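作業台の小物、色つきのプラスチックケースで分けている方いますか?

読了時間:5分

Raghda Majali

はじめまして!最近、趣味の電子工作の作業台を片づけることに目覚めました。きっかけは6月に近所のSundvilleという雑貨店で見つけた、取っ手穴つきのプラスチックケースです。色違いで並んでいるのを見たらもう我慢できなくて、水色と黄色っぽいオレンジを連れて帰りました。合わせて3790円、大満足です!

それまでは電池も金具も全部同じ引き出しに放り込んでいて、使うたびにガサガサ探していたんです。今は台の天板が黒っぽいので、明るい色のケースを置くとそれだけで目に入って、片づけようという気分になります。

ただ、いざ分けようとすると手が止まってしまいました。水色のほうは角が丸くて、壁が少し透ける感じがとてもきれいで、何を入れるか決められません。台の左寄りには、丸い真鍮色の台座に銀色の軸がついた金属の道具も出しっぱなしです。これもケースに入れるべきでしょうか。それとも重いものは別の場所がいいですか? 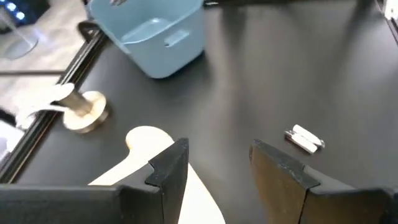

知りたいこと

・電池はケースにそのまま入れて大丈夫か
・金属の重いものと軽い小物を同じケースに入れてもいいか
・色分けのルールはどう決めているか

全部でなくても、どれかひとつだけでも教えてもらえるとうれしいです!

Fouad Matar

色分け、楽しいですよね!うちも同じようなことをやっていて、もう戻れません。長くなりますが順番に書きます。

まず電池から。使いかけと新品を混ぜないこと、これがいちばん大事です。それから、ケースにばらばらと放り込むのはおすすめしません。端子どうしが触れたり、金属の小物が端子に当たったりするとショートして発熱することがあります。買ったときのパックのまま入れるか、仕切りのある電池ケースに並べてから大きいケースに入れてください。わたしはTannousという仕切り箱を使っていて、単3がぴたっと収まる感触が最高です(ふたを閉めるときの音までいい)。使い切ったものは端子にテープを貼って、自治体の回収日まで別に保管しています。

銀色のものと、黒に銅色の端がついたもの、というふうに見た目の違う電池があるなら、種類や銘柄ごとに分けておくとあとがすごく楽です!同じ機器に混ぜて入れる事故が減ります。

下の写真だと、オレンジのケースがちょうど空で、そのそばに電池がまとまっていますよね。ここを電池の定位置にするのがいいと思います。左に転がっているのを集めて仕切り箱に並べ、その箱ごとオレンジへ。目立つ色なので、家族にも「電池はオレンジ」のひとことで伝わります。

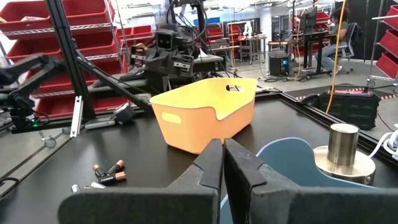
オレンジのケースと電池、右側に円柱形の金属のおもり

次に重いもの。広い台座のついた金属の円柱は、無理にケースに入れなくていいです。立てて安定する形ですし、持ち上げたケースの底が抜けそうでひやひやするのも嫌でしょう。台の奥の隅に滑り止めを敷いて、その上を置き場に決めるだけで十分片づいて見えます。となりの白いケーブルはくるっとまとめて、面ファスナーで留めておくと気持ちいいですよ。

色のルールは「よく使うものほど目立つ色」。これだけです。水色には、ふだんあまり出番のない工具や部品を入れてみてはどうでしょう。壁が少し透けるなら、中身の見当もつきやすいかも。

Drurnen

ラベル貼れば解決!取っ手穴の下にマスキングテープ、油性ペンで「電池」。わたしは23個のケース全部これです。色はそろえてません、好きな色を買ってます。

Zisolix

Fouadさんの回答にほぼ賛成ですが、ひとつ追加で。日の当たる窓際にケースを置くのは避けてください。電池は高温が苦手です。うちは棚の下の段に移しました。

あと、波みたいな曲線の平たい青っぽいもの、形がかわいいですね!小皿なのかマットなのかわからないけど、お皿みたいに使えるなら、作業中のねじの仮置き場にしたいです。うちでは50円で買った豆皿がその役で、毎日大活躍しています。

Raghda Majali

みなさんありがとうございます!さっそく電池はオレンジに決めました。仕切り箱は週末に探しに行きます。マスキングテープは家に山ほどあるので、今夜から貼ります!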